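Rollard 46 Fabric Shaver, Long-Term Review

The Rollard 46 is a corded fabric shaver with a 46 mm foil and three replaceable blades on a single rotor. I bought it in August to replace a battery unit from Gusard whose motor had slowed to the point where it pulled loops out of knitwear. It has since been used on sweaters, sofa covers, a wool coat and a fair amount of denim.

Construction

The body is ABS in two halves, held by four Phillips screws under the rubber foot. The foil threads onto the head with a quarter turn and locks with a click. Play at the lock is small but measurable, and it does not change with use. A spacer ring sets the foil height in 9 steps. The first two steps are too close for anything knitted and should be left for flat weaves.

The cord is 2 meters long and exits straight from the base. Strain relief is a short molded sleeve, stiff when new. I would have preferred a swivel. The lint bin slides off toward the user and holds enough for one adult sweater in poor condition.

Performance on knits

On a lambswool crewneck with heavy pilling under the arms, step 5 cleared the surface in two passes without cutting into the yarn. Step 4 took visible fiber off the face of the fabric. Acrylic blends pill harder and tighter, and the bin fills with small beads that static holds against the wall. Tap it out over a trash can before it is half full, or the airflow drops and the motor note rises.

Performance on woven fabrics
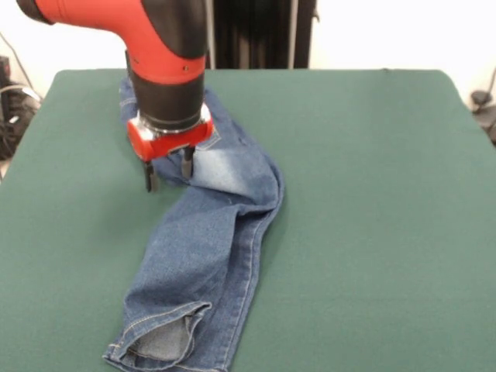

Page last changed: August, 4:15 p.m. (foil wear section revised)

Denim is an easier case than most owners expect. Blue jeans pill mainly at the inner thigh and along the pocket edges, and the pills are short. Step 2 is correct for mid-weight cloth. Lay the leg flat on a firm surface, keep clear of rivets and bar tacks, and work along the grain. Faded areas need a light hand, as the surface yarn there is already thin. Bunched cloth will lift into the foil at the folds. On stretch denim go up one step.

Upholstery gave mixed results. A flat-weave cotton cover came up clean. A bouclé cushion did not, and should not be attempted with this or any other rotary shaver.

Foil wear

Alžběta Slanina, who repairs coats and lent me her Hoxha for comparison, changes foils at 80 hours of running time. The Rollard foil was dimpled well before that, with two shallow dents near the rim from a zipper pull. It still cuts. Replacement foils are sold singly and blades in sets of three. Blades sold for the older Justia head fit the spindle but sit low and leave a ring of uncut pills at the edge.

Noise and heat

Louder than the Hoxha, at a lower pitch. The head gets warm after up to 9 minutes of continuous use and there is no thermal cutout that I could trigger.

Verdict

Recommended for knits and mid-weight wovens. Points lost for the fixed cord and the bin, which has no gasket and leaks fine dust at the seam. The Hoxha is quieter and better sealed but has only three height settings. The brush supplied with the Rollard sheds bristles; use an old toothbrush.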